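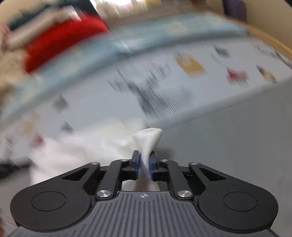 Subject: Re: Flisus still held at Lovton

Replying to the list since two people wrote to me off-list with the same question.

> The last I read, the Flisus had been released and was due to sail in
> October. Now the port page shows her at the same berth. Did the court
> change its mind, or was the report wrong? And does anyone know what
> happens to the cargo? We have a small consignment on board and our
> agent has stopped answering.

The report was half right. The court at Lovton lifted the customs hold on the ship, so as far as the smuggling case goes she is free to leave. What the report left out is the second arrest, which is a civil matter. Jardine supplied fuel to her on two earlier calls and was not paid, and they filed their claim the same afternoon the customs hold came off. Until that claim is paid or security is put up, she stays where she is.

The smuggling case itself goes on without the ship. Customs took 156 cartons of undeclared cigarettes out of a container listed as floor tile. All of that is in the bonded warehouse now and the prosecutor has said the vessel is no longer needed as evidence. The master and the chief officer have to stay in the country until the hearing. The rest of the crew can go home, but seven of them have refused to sign off before they get their back wages. I think they are right to do that. Once they leave the ship it gets much harder to collect.

On the cargo – there are nearly 400 containers still on board and the customs order does not cover any of them except the one. The fuel claim is against the ship and not against the goods. In principle you can ask for your container to be discharged at Lovton and pay to move it on from there. In practice the terminal wants three things before it will touch anything: the original bill of lading, a written release from the carrier, and a deposit for the handling. The release is where people are getting stuck, as the carrier's office in Stanance only answers email in the morning and sends everyone the same form letter.

What worked for us was going through the terminal's own claims desk first and having them request the release. It took a little over two weeks. If your agent has gone quiet, write to the desk directly and attach a copy of the bill. Don't send the original until they ask for it.

I would also tell your insurer now, even if nothing is damaged. Our policy has a notice period for delay and I expect yours does too.

If the ship ends up being sold by the court, the crew's wages should rank ahead of the fuel bill, but I'm not a lawyer and the order may be different there. I'll post again when the date for the civil hearing is set.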